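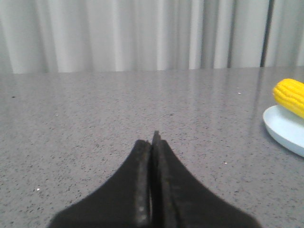 A Small Festival Looks for Its Second Wind

The Erkidholm Film Days open in April with a feature that almost no one outside its own country has seen. Damasceno, directed by Amândio Teixeira, follows a ferry mechanic who inherits a closed movie house from an uncle he never liked. It runs a little over two hours, has very little dialogue in the first third, and was turned down by several larger festivals before Erkidholm took it.

Sigrun Granström, who has programmed the Film Days for nine years, watched it twice in one evening. She wrote to Teixeira the next morning and offered him the opening slot.

"I didn't have a theory about it," she says. "I wanted to see it with other people in the room."

The room in question has 150 seats. It is the larger of the festival's two theaters, a former union hall near the harbor, and for most of the year it shows second-run features on weekends. During the Film Days it runs from nine in the morning until past midnight. The smaller theater is upstairs at the public library and has folding chairs.

The festival started as a short film weekend run by the local film society. Features were added in its third year, and a competition two years after that. The town has never had a market or an industry program, and Granström has resisted adding one. Distributors do come, mostly from the region, and mostly for the documentaries. Two of last year's titles found theatrical releases afterward, one of them Jonatan Vik's Firkthorpe, a portrait of an English village that lost its only bus route.

Vik is back this year as a member of the jury. He shot Firkthorpe over three winters with a crew of two, and he says the Erkidholm screening was the first time he heard an audience laugh at it.

"There's a scene in the bus shelter with the timetable. I'd cut it four or five times and put it back each time," he says. "People laughed, and I stopped worrying about that scene. I went home and recut the ending instead."

The recut version, six minutes shorter, is the one that went into theaters.

The money

The budget for the Film Days comes from three sources: the town, a regional culture fund and ticket sales. The regional share was reduced last year, and the festival answered by dropping one day and cutting back on printed catalogs. Only 600 were printed, against 3,000 in earlier years, and they were gone by the second afternoon. The schedule is also on the website, but Granström says the regulars want something they can write on. She hopes to print more this time and has sold a page of advertising to a bakery.

Travel is the largest single cost. Directors in competition get a train or plane ticket and three nights in a hotel. Everyone else is put up in spare rooms around town, an arrangement that began as an emergency measure and is now so popular that there is a waiting list of hosts. Yvonne Marsden, a producer who has brought four films to Erkidholm, has stayed with the same family each time.

Marsden's new project is Trasbridge, a feature set during the last week of a county fair. It will be shown as a work in progress, without final sound and with a temporary score. She has done this once before and found it useful, although she admits that the director, a first-timer, took some persuading.

"You learn where they get restless," Marsden says. "A test screening in a big city gives you a form with boxes checked. I would take the coughing over the boxes."

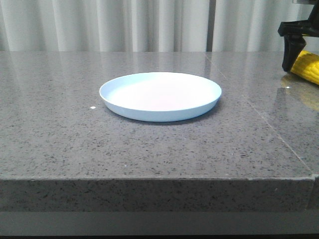
What is in competition

Eight features are competing for the main prize, five of them first or second films. Granström and her co-programmer, Sigrun Söderlund, divide the submissions by country and then trade lists. The two share a first name and a small office, and mail for one regularly ends up with the other.

Söderlund handles the shorts as well, and it was she who pushed for a program of films shot on expired stock. It plays in the library theater late in the evening, with the filmmakers present. One of the shorts exists only as a single print, and a projector has been brought in from a nearby school to show it.

The documentaries this year lean toward work and family. There is a film about night bakers, another about a father and daughter who repair church organs, and a long one, nearly four hours with an intermission, about a shipyard closing. Söderlund scheduled it for the morning.

Teixeira will be there for the opening and plans to stay the whole week. Damasceno is his third feature, and he spent six years on it, part of that time waiting for a cinema he could use as the location. The building he found still had its screen. It was torn down the month after shooting ended, and a few rows of its seats are now in his garage.

Tickets go on sale at the union hall box office at ten in the morning and online at noon. Festival passes cover both theaters, but seats for the opening film must be booked separately.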